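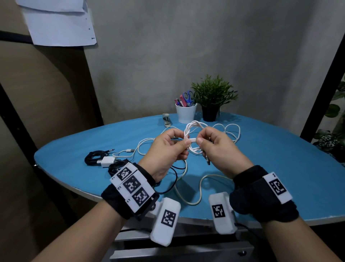
About Zeltine

Zeltine is a contract manufacturer of cable assemblies and power cords. We cut, strip, terminate, mold and test finished leads for makers of lighting, small appliances and office equipment. Work is done to customer drawings or to our own standard part numbers. We do not sell to the public.

The company began as the cord department of Tanner, a maker of desk lamps. When Tanner moved lamp assembly to another site, the department was set up as a separate business and kept the building, the crimp presses and most of the tooling. Tanner remains a customer and buys on the same terms as everyone else.

What we make

Standard products are two-conductor and three-conductor cords, low-voltage DC leads, extension leads and internal wiring harnesses. Jacket colors held in stock are white, black and gray. Other colors are run to order and carry a minimum of 2,000 pieces.

The Foton line is our range of leads for LED fixtures. Foton leads are supplied coiled and tied, with the plug fitted at one end and the other end either stripped and tinned or fitted with an in-line connector. Length tolerance is stated on each drawing. Where the drawing gives none, our general tolerance sheet applies.

The Pimari line covers harnesses of up to 13 circuits. Each Pimari harness is built on a form board, and the board is kept for as long as the part number is active. If a part number is not ordered for 60 months, we write to the customer before the board is scrapped.

How an order runs

New parts start with a drawing or a physical sample. Engineering returns a marked-up print with wire gauge, strip length, terminal part number and crimp height. Nothing is cut until the customer signs the print. A first-article batch follows, with a measurement report and sectioned crimps on request.

Production batches are normally about 200 pieces. Crimp height is checked at setup, at each reel change and at the end of the run. Pull testing is done on samples from every batch, and the results are stored with the lot number. All finished cords are tested for continuity and polarity. Line-voltage cords also receive a dielectric withstand test.

Lot numbers are printed on the bag label and on the carton. Quote the lot number in any quality query. Without it we can trace a part only to its month of shipment.

Materials

Wire is bought on reels from approved mills and checked on receipt for conductor count, outside diameter and print legend. Molding compound is dried before use. Customer-supplied terminals and housings are accepted if they arrive in unopened packaging with a certificate of conformance. We hold them in a locked cage and report the balance with each shipment.

Copper offcuts and rejected leads are sorted by jacket type and sent out for recycling. PVC regrind is not used in any insulation or plug body.

Site

Cutting, crimping and molding are on the ground floor. Harness assembly, test and packing are upstairs. The second molding machine was commissioned in February and is now used for right-angle plugs, which were previously bought in.

Visits and audits are by appointment through the sales office. Closed-toe shoes are required on both floors, and safety glasses are issued at the door. Requests for quotation should include the drawing, annual quantity, batch size and delivery address.

Page last revised March 2019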